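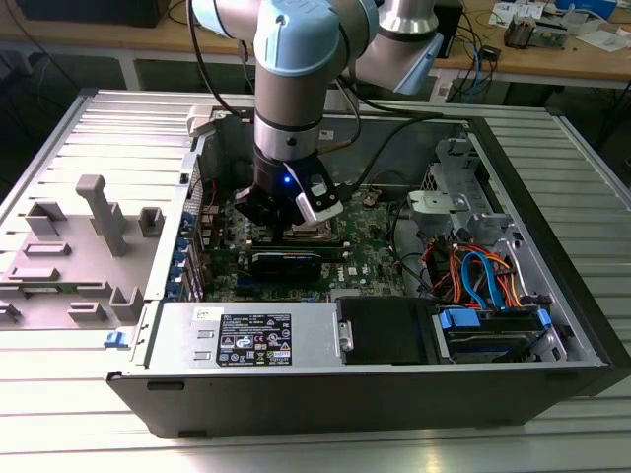
3.2 Chassis layout and access to the memory slots

Figure 4. Desktop tower on its side with the side panel removed. The memory module lies across the green motherboard; the power supply unit occupies the lower front of the case.

All units were opened in the orientation of Figure 4, with the detached panel laid flat to the left of the tower. The white Dell logo printed on the board, to the right of the module, served as the visual reference for position. Expansion-slot brackets with blue retention clips line the rear wall, and blue clips also hold the hard drive assembly in its bay.

Access to the memory area was scored separately from access to the drive area. Orange and blue SATA cables loop down toward the drives and were left in place for the first 20 units, then tied back. Handling times for the two groups are reported separately in Table 2.

The Skidcombe depot supplied 50 towers for this part of the study. Service records kept under the Engebretsen scheme list 1,921 memory replacements, and the coding sheet was derived from those entries. A unit was excluded if its panel latch was damaged on arrival. Module labels were transcribed before removal, and the slot number was entered on the same line of the sheet.

Print this page | E-mail this page
Last updated: March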